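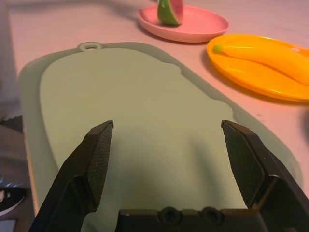 How long does it take to learn to bake decent sourdough? For me it was most of a year, and I was baking every weekend.

12th March

Quick one tonight, loaf number two is on its second rise and I've got to be up early. A few people have asked about the starter so I'm just going to dump it all down.

Mine's called Trolley. Don't ask. Lives at the back of the bench in an old jam jar, gets fed at night if I remember. Flour, water, stir, lid on loose. When it was really humid in summer it went over the top of the jar and down the cupboard door - took me ages to scrape off. Bigger jar now.

What I do at the moment:

1000 grams of bread flour, makes two loaves. 300 of starter. Salt, always forget the salt, so I put the salt tub on top of the flour before I start. Water depends on the day. I used to follow the book to the gram and got soup half the time, our flour just doesn't drink as much as whatever they had in the book.

Mix, leave it 30 minutes, then fold it a few times over the arvo whenever I walk past. Then shape, into the fridge overnight. Cold dough is so much easier to score, wish I'd started doing that sooner.

Oven as hot as it goes. Ours is a cranky old thing and the back left corner burns everything, so I turn the pot halfway. Lid off for the last bit till it's a proper dark colour. My neighbour reckons I burn them. She still takes the end peices.

Flops so far - the olive one (too wet), the wholemeal brick, and the fruit loaf where I forgot the fruit. Just a loaf then. Was fine with butter.

Want to try rye in April once it cools down a bit. If anyones got a rye recipe that doesn't set like concrete, pop it in the comments please.

Right, timer's going.

Shares 30 | 6 comments

Search this blog... Go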